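We went to see the old feed store

So the commercial listing I've been refreshing every night since June finally had an open viewing on Friday, and I dragged my sister along to Flirkham to see it. I am so glad we went! I've wanted a building with a shop downstairs and rooms upstairs since I was about 12, and this one has both, plus a loading dock at the back that I'd completely missed in the listing photos.

The basics, for those of you who asked. It's 3,585 square feet over two floors on a corner lot, two blocks from the Flirkham post office. It was a feed store for decades, then a tile showroom, and it has been empty for a while now. The agent, Piyumi Dewan, was wonderful. She let us poke around for 90 minutes and didn't mind when I asked to see the fuse box twice.

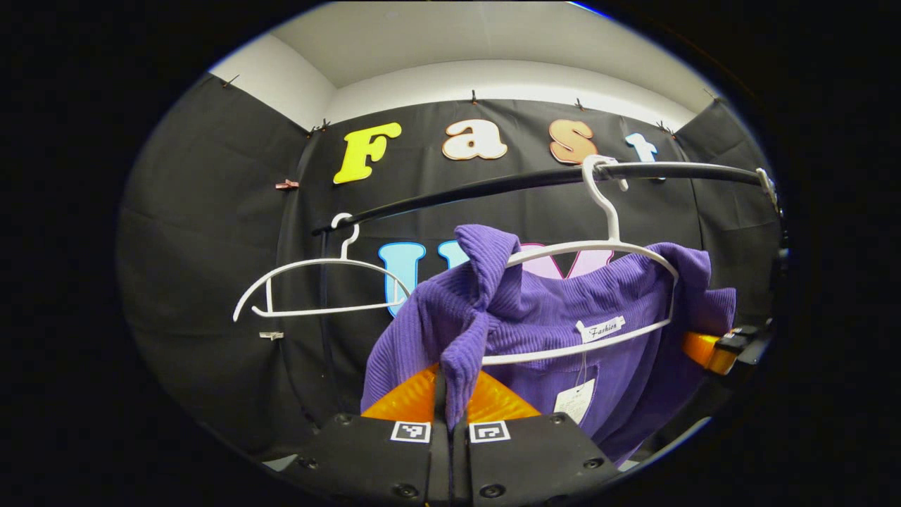
What I loved

The front windows! They run almost the full width of the street side and the morning light comes right to the back wall. The ceilings downstairs are the original pressed tin under a lot of beige paint, and there's a freight scale built into the floor that Piyumi thinks could still be made to work. I don't need a freight scale. I want it very much.

Upstairs is four rooms and a bathroom that somebody redid in pink (I'm keeping the pink). The zoning lets you live above a shop as long as the ground floor stays commercial, and I called the town office myself to double-check that before we drove over.

What worried me

The roof over the dock has a soft patch. The boiler is a Mondal, and the sticker on the side with the service dates stops a long time ago. Parking is three spaces, and one of them has a utility pole in it. My sister also noticed that the back stairs are steep enough that you'd never get a sofa up them, so furniture would have to go in through the window over the dock.

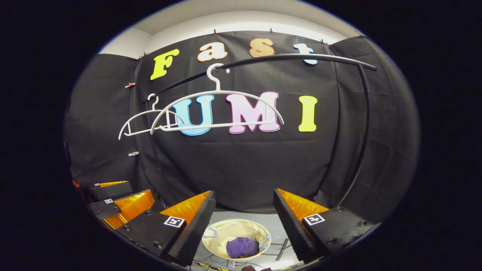 Then there's the money. The insurance quote I got was 695 a month for the whole building, which made me sit down. The tax bill is kinder than I expected. Renting out the back half downstairs would help a lot, and a woman who runs a bike repair place over in Clistham has already asked me what 400 square feet would cost her. I have no idea yet! I need to look at what people are paying in Zevport, where there are a lot more small units to compare.

Next up is a proper inspection, with special attention to that roof. I've got a list going, and if any of you have bought a mixed-use building with an old boiler in it, please leave me a comment and tell me what you wish you'd asked.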